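Questions I get about sorting old phones

I run a small drop-off corner for used phones at the Fasby market hall, and the same questions land in my inbox every Monday. So I finally wrote my answers down!

What do you take?

Phones, mostly. Working, half working, won't turn on at all, all fine by me. I don't take laptops (sorry, no room), and for loose batteries you want the Skoka counter near the entrance.

Do I need to wipe it first?

Yes please, if it still turns on. Sign out of your accounts, take out the SIM, then do the factory reset. The order matters, and I've had to send plenty of people home with a phone still locked to an old account. If it's dead, just tell me so and I'll put it in the pile that goes straight to parts.

Where should I lay everything out while I sort?

Any flat surface you can wipe down. I'm fond of gray, and a bit of veining is pretty, though dark phones do show up better on something pale. Keep the drinks somewhere else!

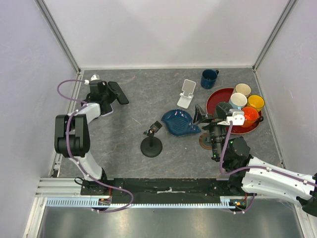 A dark, phone-shaped item on the gray marble-look top.

Can I leave the case on?

I'd rather you took it off. Grit gets trapped under there, and I can't check the back for cracks or swelling with a case in the way. If the back is bulging, don't press on it and don't charge it, just call me before you bring it in.

How many can I bring at once?

Up to 5 per visit. If you're clearing out an office, write to me first and we'll find a quiet morning. One company turned up with around 40 in a suitcase and I was still labeling them at dinner time.

What happens to them afterward?

The good ones get cleaned and go to Ratanaporn, the repair shop upstairs, which resells them with a 3 month guarantee. The rest go to Zenis for recycling.

Do you pay for them?

No, but you do get a coffee voucher, and the coffee's pretty good.

Can I have mine back if I change my mind?

Until Friday closing, yes. After that the boxes are gone, so copy your photos off before you come.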